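Our eldest starts secondary next September, so we've been through the in-year and normal round paperwork for Oltodgate this autumn. A few people asked how it works when you live on the Dellwood side. Putting it all in one thread.

First thing. You apply to the council you pay council tax to, even if the school is over the boundary. We live in one and Oltodgate is in the other. One form, sent to our own council, and they pass it on. Do not send a form to both.

The form itself is short. Child's details, your details, current school, your preferences in order, any sibling already at one of the schools. It took me less than half an hour, and most of that was finding the login from when we applied for reception.

The supplementary form is separate and this is where people come unstuck. Oltodgate has one if you want to be considered for a music place. It goes to the school office, on paper or by email, and the council never sees it. If you only do the council form you are not in the running for music.

Closing date for the supplementary form is 12th November. That is earlier than you'd expect. The office told me they do not take late ones for any reason other than illness or moving house, and they want proof of both.

Music places: there are 8 of them. You don't need to have passed a grade. They do a listening test in a group, then a short piece on any instrument or singing. Our daughter did hers on the recorder and was in and out in ten minutes.

Main intake is 200. After children with a care plan and looked-after children, it goes siblings, then music, then distance. Distance is a straight line from your front door to the main gate, not the walking route. We'd measured the walk and got it wrong.

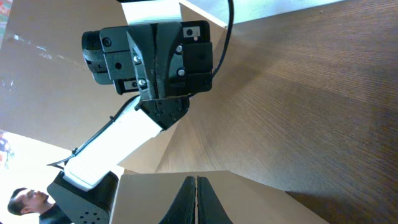
On open evenings. We went to Oltodgate and to the Metwally school, which is the newer one past the retail park. Both want you to book a slot. Oltodgate's slots went in a day, but they added a second evening, so ring and ask if you see it's full.

Things I'd ask on the night if I was doing it again: how they set for maths and when, what happens at lunch in wet weather, how many clubs are free, and whether phones are locked away or just switched off. The prospectus didn't cover any of those.

Metwally has no supplementary form at all. Council form and nothing else. It also has a longer day on two afternoons, so check that against your bus. Ours leaves ten minutes before they finish.

Buses. The school coach from Dellwood is run by Drilutard and you pay by the term. You can't reserve a seat until you have an offer, and it's first come after that. Free travel is only if it's your nearest suitable school and over three miles. For us Oltodgate is neither – so we'll be paying.

Use all your preferences. I keep hearing that putting down only one makes them more likely to give you it. It doesn't. If you don't get that one you are offered whatever has room left, and that might be two towns away. The schools aren't told where you ranked them either.

Someone asked about proof of address. We needed the council tax bill and one other thing with a date in the last three months. A phone bill was refused. A bank statement was fine. If you're renting they want the full tenancy agreement, every page, signed.

If parents live apart, the address is where the child sleeps most school nights. If it's an even split they go by who gets the child benefit. Friends of ours had to write a letter as well, both signing it, so leave time for that.

Save the confirmation email. There should be a reference number in it. If you go back in and change the order of your schools you have to press submit again, otherwise the whole form drops back to draft. I did this and only spotted it in the evening when no new email had come.

Uniform, as it came up in the replies. Oltodgate needs the blazer and tie from the shop. Everything else can be from anywhere. There's a second-hand rail by reception and blazers are £10. Don't buy before offers come out, obviously.

Waiting lists next. You aren't put on one automatically for every school you didn't get. With our council you have to ask. Places do move over the summer, and being on a list doesn't affect the offer you're holding, so accept what you've got and go on the list as well.

I'll add to this in February if the music results come through by then. For anything about appeals, ask the council admissions line, as we haven't been through one and I'd only be guessing.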